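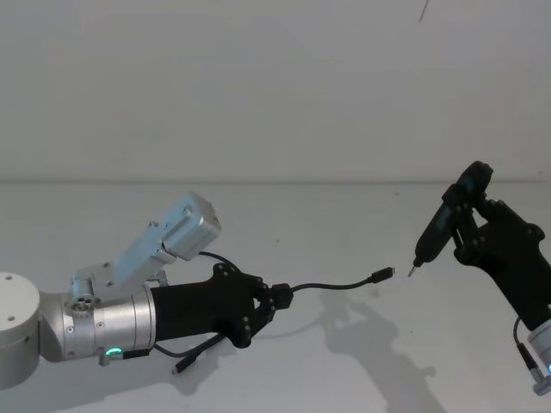
Equipment Planner, Two-Arm Benches (full time, Toltance)

Proreo is buying its next round of robot benches, and we want someone to own the whole plan, from the first wish list to the last box of spare fingers. It's a great job if you love a good spreadsheet and also love getting up from it to go see what the arms are doing.

Our benches handle small, fiddly things. One gripper holds a black USB cable, the other holds an electric screwdriver, and there isn't much room between the plug and the bit. Choices like that drive the budget: which grippers, which mounts, how many spare cables, what we can share between benches and what we can't.

What you'll do

Build the equipment budget for the coming year and keep it current (there are 142 lines in it now, and a few need a firm talking-to!)
Get quotes from Fjeld, Damis and other suppliers, and compare them on lead time and service as well as price
Sit with the bench operators and find out what wears out first
Plan floor space, power and delivery dates for 16 new arms, the first of them due in July

What we'd like to see

Some years in purchasing or lab operations
Comfort reading a parts list and asking questions about it
Clear, friendly writing

A robotics background is welcome but you can learn that part here. We'll happily teach you!

To apply

Send a resume and a short note about something you once bought for work and would buy again to Ottar Sjögren, job number 2367. Applications close 29 September 2021. Interviews include an hour at the benches, so wear comfortable shoes.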